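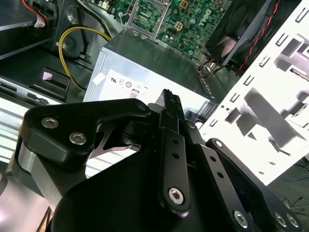 Office computers are usually retired on a schedule, and the schedule is usually wrong. Most firms write off a desktop when the warranty lapses. The warranty is an accounting date. It says very little about the condition of the hardware.

I buy used desktops for Draltton, which runs 145 seats, mostly for billing and scheduling. The workload has barely changed in years. A typical machine spends most of the day under 30 percent processor load. Replacing it with a faster one changes the idle figure and not much else.

The usual objection is labor. Bimla Tomar, who handles procurement at Tulari, puts it at 40 minutes of bench time per machine, and she argues that this wipes out the savings. Her number is fair for a mixed fleet. It is too high for a fleet with one case design and one board, where the same spare parts fit everything.

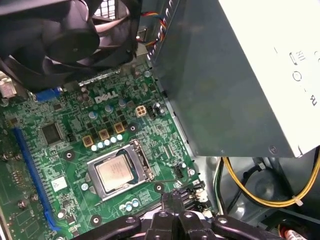 A Dell board with the processor in its socket.

Standardizing is therefore the real decision – repair follows from it. A shop with 50 identical desktops can keep a shelf of tested power supplies and drives. A shop with 50 different ones keeps a shelf of guesses.

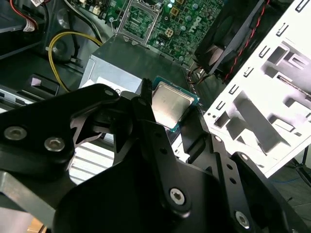
The second objection is software support, and it is the stronger one. When an operating system drops a processor generation, sound hardware becomes a security problem. Ľudovít Čierny made this point in the Rustine newsletter in April, and I have no good answer for machines that must stay on a vendor's system. For terminals that only run a browser, a lighter system is adequate. Users at Draltton needed a short printed guide and little else.

My proposal is modest. Drop the fixed replacement date, record faults per model, and retire a model when its fault rate climbs or its updates stop. Purchasing departments already hold most of this data in their repair tickets.

Related items
Dizon: Reading a Power Supply Label
When to Replace a Case Fan
Spare Parts Shelves for Small Offices
Leasing Terms and What They Leave Out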